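Somwood sets aside money for more hand-held grippers

December 26, 2020 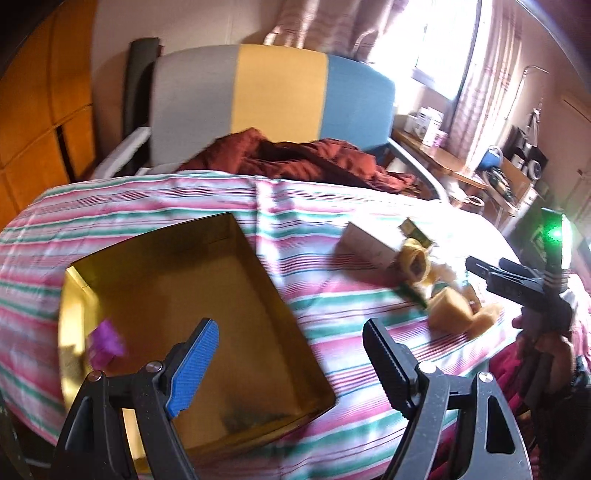 Hand-held grippers at a table with an open golden box and a group of small items.

Somwood will buy 3 more hand-held grippers next year and put off its plan for a second robot arm, the company said in its budget notes.

The grippers are priced at 1,223 dollars each by Trava, the supplier picked in October. A competing offer from Palamarchuk came in at 2,605 dollars each, with a longer service term. Spare fingertip pads and pins are a separate line of 425 dollars.

Eustaquio Cuevas, who handles purchasing at Somwood, said the tabletop sorting work needs more tools before it needs more arms. "People can record a task by hand in any room with a table," he said. "An arm has to be mounted, wired and insured - and we have no floor space ready for one."

Delivery is planned in a single shipment. Training for new operators will be handled in house, and the cost is already covered under wages.

The arm, quoted by Dronau, stays on the list for the following budget. Somwood has not set a date for that purchase.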